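4. Fitting and comparing the grippers

By now you should have the arm bolted down, the controller talking to it, and the fixed camera set up over the table. If you skipped ahead, go back and do section 3 first. I know, I skip ahead too, but a gripper swap on an arm that hasn't been homed is a miserable way to spend an afternoon.

I wrote this part for the two grippers we keep going back and forth on, the Cladero (two wide fingers, rubber pads) and the Sokano (narrower, with tips that flex when they meet something hard). The Masanja suction head has its own section because the air line changes everything. The steps below work the same for both finger grippers unless I say so.

4.1 Swapping the gripper

1. Send the arm to the park pose and wait for the controller to show HOLD.

2. Switch off tool power. There's a separate switch for it on the Godalix controller, to the left of the main one, and it's the one you want. The main one drops the arm's brakes into a different state and you'll have to home all over again.

CAUTION: Check that the tool light is out before you touch the connector. I once pulled it live and spent the next day on the phone with Loïc Hervieu, who was very patient with me.

3. Hold the gripper in one hand and loosen the collar with the other. The Cladero is heavier than it looks, so get a proper grip on it before the last turn!

4. Line up the notch on the new gripper with the mark on the flange and push it straight in. If it feels gritty, take it out and wipe both faces.

5. Tighten the collar by hand until it stops. Then plug in the cable, leaving enough slack for the wrist to turn all the way in both directions.

6. Turn tool power back on and pick the right profile from the Tool menu. Please don't leave it on the old one. The Sokano will happily run on the Cladero profile, only it closes way too hard and chews up its own tips.

4.2 Setting up the box test

You can compare grippers on foam blocks all week and learn next to nothing, so I like a box with a tray inside and something awkward in the tray. Soft, bendy things with a bit of texture are great for this. They sag, they snag, and they never lie the same way twice, which shows you pretty fast what each set of fingers is good at.

1. Clear the table down to the bare surface and put the open box in the middle, with the plain side toward you.

2. Fold all the flaps out. A flap standing up is fine as long as the arm isn't coming in from that side.

3. Put the tray in the box and the test item in the tray. Let it fall however it falls. The temptation is to arrange it nicely, and then you end up testing your arranging. 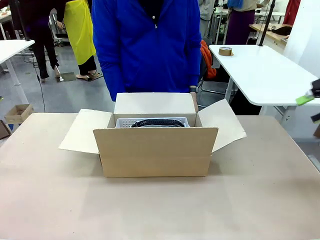 4. Step back past the edge of the table before you start the run. If somebody is helping you reset between tries, agree on a word for "clear" and use it every time, even when it feels silly.

5. Start with the approach height at 14 centimeters over the rim of the box and bring it down from there. Lower is quicker, but the wide Cladero fingers need room to open, and they'll catch a flap if you come in too tight.

6. Run six picks with the first gripper, swap, and run six with the second. Keep the item, the tray and the box the same. Write down the result right after each pick, while you still remember whether it was a clean grab or a lucky one.

NOTE: A lift that brings the tray up along with the item goes down as a miss. Gøran Vik and I argued over this one for most of July, and he won. If you'd like to track tray lifts, give them their own column.

4.3 What I'd look for

Getting hold of the thing is the easy bit. What I watch is how the fingers behave on the way into the tray. A tray with holes in its wall gives narrow tips something to poke into, and the Sokano does this to me now and then when the item is lying along the side. If you feel the arm hesitate and then jerk, stop the run and look at the tips.

The Cladero has the opposite trouble. It's lovely on anything thick, the pads just settle around it and up it comes, but near the wall it can't get its outer finger down and it pinches the rim. Turning the wrist a quarter turn helps a lot. You can set that as the default angle in the profile (Tool, Approach, Wrist) and leave it there for the whole session.

Grip force goes from 1 to 10 on the Godalix. I start both grippers at 4 and go up one step at a time if things slip. I've never needed more than 7 for anything soft, and if you find yourself up there, clean the pads before you touch the setting again.

CAUTION: Don't change the force while the gripper is closed on something. The new value kicks in right away, and the fingers can snap shut or let go.

4.4 If something goes wrong

The gripper doesn't move at all: tool power is probably still off. Check the switch, then the cable.

It opens but won't close: wrong profile, nearly always. Pick the right one and cycle the tool power.

It closes on thin air next to the item: the camera got bumped, or the table did. Run the camera check from section 3.5 again. It takes roughly a minute, so just do it.

The box slides when the fingers touch it: put a strip of tape under the front edge. A weight in the box works too, but then you've changed the height of the tray and need to set your approach again.

The arm stops with a collision warning and nothing is touching: look at the tool cable. If it's stretched at the wrist, go back to 4.1, step 5, and give it more slack.

Last changed 16th November: new wrist angle setting, force steps corrected for the Sokano. Section 5 covers the Masanja suction head and its air line.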